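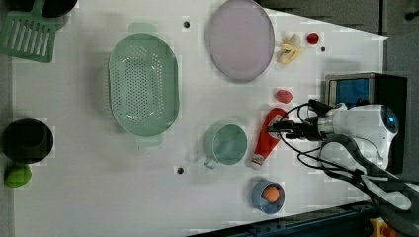 Why does a colander have holes?

The holes let water run out while the food stays in. Each hole is wide enough for water to pass through and too narrow for the food the colander is made to drain.

This page is part of the Bristbridge series on ordinary objects. It deals with the shapes of kitchen things, and with how those shapes are copied in play kitchens. You do not need a kitchen to read it. A play set will do for most of the looking, and the last part has two tests that need water and a grown-up's permission to use it.

Words used on this page

Capacity: how much a container can hold. It is measured in millilitres or litres. One litre is 1000 millilitres, so a pan marked 2 litres holds 2000 millilitres when it is full to the top.
Rim: the edge that runs round the top of a plate, bowl, mug or pan.
Basin: the hollow part of a bowl or colander.
Drain: to let liquid run away from something.
Slot: a hole that is long and narrow.

Holes and slots

A colander and a bowl have nearly the same shape. Both have a basin and a rim. The difference is the holes, and they change the job completely. A bowl keeps liquid and food together. A colander separates them.

The size of the holes decides what can be drained. Peas will stay in most colanders. Rice may slip through, so cooks often use a sieve for rice. A sieve has a mesh of fine wire or thread in place of separate holes.

The number of holes matters too. One hole would drain the water in the end, but slowly, and it could be blocked by a single potato. With many small holes spread over the basin, water still has somewhere to go when several of them are covered.

The colander in our play set is pale green and oval, with a handle at each end. A handle at each end means the weight can be shared between two hands. Wet pasta is heavier than it looks, and a container held by one side only will tip. The oval shape also leaves the two handles far apart, which makes the colander easier to keep level.

Look next at the green spatula. It has slots in its flat head. A spatula slides under food to lift or turn it. Slots let fat or water fall back into the pan while the food stays on top. A spatula with no slots lifts just as well, but it carries more liquid with it. Cooks keep both kinds. A solid one is useful for something soft, such as an egg, that might sag into a slot.

Flat, deep and in between

Plates, bowls and mugs can be put in order by depth.

A plate is shallow. Food can be spread out on it and cut up without the sides getting in the way. Most plates have a rim that is raised a little. A thin sauce will flow outwards until it reaches the rim, and there it stops, provided there is not too much of it. If the plate is tilted, the sauce collects at the lowest part and may run over.

A bowl is deeper. Its sides slope, so the last of the soup gathers in the middle where a spoon can reach it. Round things also behave better in a bowl. An orange put on a flat plate can roll off if the plate is knocked. The same orange in a bowl rolls back down towards the middle, because the sides push it there.

A mug is deep and narrow. Its sides are steep, and its opening is small compared with how much it holds. Hot drinks lose a great deal of their heat from the top surface. A small opening means a small surface, so tea stays hot longer in a mug than the same tea would in a soup plate. The handle keeps fingers away from the side of the mug, which can become hot enough to hurt.

A pan has to stand on a cooker, so its base is usually flat. A flat base touches the hotplate over its whole area and heats evenly. A frying pan has low sides, which let steam escape and leave room for a spatula to get under the food. A cooking pot has high sides, which keep boiling water in.
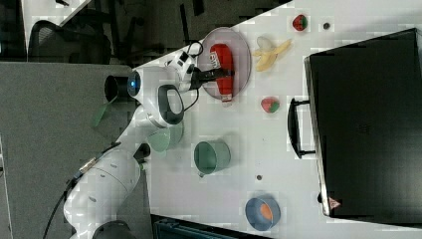
Titilayo Okeke asks why plates are so often round, given that round plates leave gaps between them on a table and square plates would not. It is a fair point about space. There are three parts to the reply. Round plates have no corners to chip. They can be picked up from any side and feel the same. They are also easy to make, as clay can be shaped on a turning wheel, and a turning wheel produces circles. Square plates do exist, and they are usually made in a mould. Oval plates are made in moulds as well, and are often used to serve long foods such as fish.

Food that keeps its shape

Play food is a kind of model. A model copies some facts about a thing and leaves out others. The maker has to decide which facts are needed for a person to recognise it.

Take the strawberry. Two facts do most of the work: it is red and it has a green top. A red ball with no green top could be a tomato or a cherry, and people will disagree about it. Add a green leafy cap and the disagreement mostly stops. Both of the strawberries near the banana have one.

The banana is modelled with its peel partly open. This tells you two things at once, that the fruit has a skin and that the inside is a paler colour. A real banana cannot stay like that for long. Once it is peeled, air reaches the flesh and it starts to turn brown. The brown colour comes from a chemical change between oxygen in the air and substances in the fruit. A model does not change in this way, so it can stay half peeled for years.

Size is often left out of a model, or changed. In many play sets a strawberry is nearly as large as a tomato, and an avocado may be smaller than both. Makers do this for safety and for ease of holding. A toy copied at true size might be too small to be safe near very young children. You can check a set of your own by placing each play food next to the real one. Write down which are larger than real, which are smaller and which are close.

Weight is left out as well. A real litre of water has a mass of one kilogram. A play saucepan that is pretended to be full has only the mass of the toy. This is one reason why carrying a real pan feels so different, and why children should not practise with a real one unless an adult is there.

Bottles with caps

Ketchup is thick. It does not pour like water, and if the bottle is stiff it may sit still for some time before coming out in a lump. A squeeze bottle solves this with soft sides. Pressing the sides makes the space inside smaller and pushes the sauce towards the opening. When the sides are let go they spring back and air is drawn in.

A bottle can lie on its side without leaking if its cap is shut and fits well. Many squeeze bottles are stored standing on their caps, so that the sauce is already next to the opening when it is needed. The label is then printed the other way up. See whether there is one like this at home.
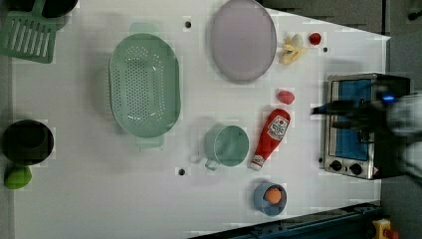 Why are some plates stacked and others kept in a rack?

Stacking saves space, as one plate fits into the shape of the plate below it. A rack keeps the plates apart so that air can move between them, and wet plates dry faster when air reaches both sides.

Things of the same shape stack well. Things of different shapes do not, even when they are close in size. A round plate set on top of an oval one touches it in only a few places and can slide. Bowls will nest one inside another if they have sloping sides. Straight-sided mugs will not nest at all, and their handles take up extra room, so they are often hung from hooks or stood in a row.

Two tests

Ask a grown-up first, and work at a sink or outdoors.

Test one: draining. Put a handful of dried pasta shapes in a colander and pour a jug of water over them. Count the seconds until the flow becomes drips. Repeat with a tea towel laid inside the colander. The water now has to pass through the cloth before it gets to the holes. Compare the two times.

Test two: capacity. Find a mug and a bowl that look as if they would hold the same amount. Guess which holds more. Fill the mug to the rim, tip the water into a measuring jug and read the level with your eye in line with it. Do the same with the bowl. Adesuwa Ibrahim used a soup bowl for this and measured 620 millilitres, having guessed half that. Wide, shallow containers are often guessed too low, since people tend to look at height and pay less attention to width.

Write your guess beside your measurement each time, and dry the floor before anyone walks on it.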